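I'd been meaning to talk to Rüdiger Wiegand for ages, ever since a friend came back from Prustlow with a tote he'd stitched and wouldn't stop going on about it. He makes cloth bags, and he fixes them, and (this is the part I really wanted to hear about) he has kept nearly every one he ever got as a present or a freebie. So in August 2018 I took the slow train out, got lost twice between the station and his street, and arrived forty minutes late with a squashed cake.

He didn't mind. "The cake is squashed but it's cake," he said, and went to look for plates.

Rüdiger used to cut patterns for a firm called Fröhlich, which made aprons and oven mitts and, for a few years when every supermarket wanted them, shopping bags. He sewed his first bag at home out of leftover apron cloth. "It had one handle longer than the other. I carried it for six years and walked a bit crooked, my sister said."

How many has he got now? He keeps a notebook, so he could tell me straight off: 436. I must have made a face.

"They fold flat! People think I live in a warehouse. It's two drawers and a box."

I asked if he had a favorite and he got quite cagey. Then he talked for ten minutes about fruit prints. Fruit is cheerful, he says, and it hides stains, and a lemon is the best fruit of all because you can print it at any angle and it still looks right. "A pineapple upside down is a mistake. A lemon upside down is a lemon."

The other thing he cares about is contrast. He likes plain white handles on a busy print, and he likes being able to find them without thinking. "You're at the checkout, the belt is moving, the lady behind you is sighing. You need to see where to pull."
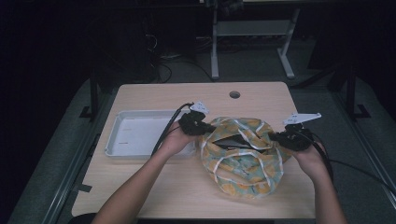
We got on to opening bags, which I had honestly never given a thought. Rüdiger has opinions! He can't stand people who shove one hand in and punch around until there's space. You take hold of both sides of the mouth, he says, and you draw them apart, and you look inside before you put anything in.

"Every time I look, I find something. A glove. A receipt from January. Once a whole bread roll, very hard."

Then came the folding. He folds in thirds lengthwise, tucks the handles in, and rolls from the bottom up. I tried it and ended up with something like a sad croissant. He undid it, smoothed it out with the side of his hand and had me go again. The second one was better (he said "acceptable," and I'm taking that as praise).

He does repairs for neighbors too, and what he sees most is torn handles. The seam where the strap meets the bag goes first, and people usually bring them in after they've already had a go with a safety pin or, in one case, a stapler. He sews a square with a cross through it and charges whatever you feel like leaving. For thread he swears by Ganico, which he buys in spools of 1000 meters. He tried Bomomel for a while and went back. "Nice colors. But it frays when I thread the needle, and my eyes are not what they were."

Washing? Cool water, inside out, no dryer. Iron it if you have guests. He laughed at his own joke there and then admitted he irons them all, guests or no guests.

I wanted to know if he'd ever throw one away. He went quiet and cut himself more cake.

"One. A mouse had been in it."

Before I left he let me pick something from the give-away pile, which is where doubles go once they've been crossed out of the notebook. I chose a green one with a wonky pocket. He wrote my name next to the number, 91, so it must have been an early one, and told me to send it back when the handle goes. He gives it three years. I carry a lot of library books, so I'd say two.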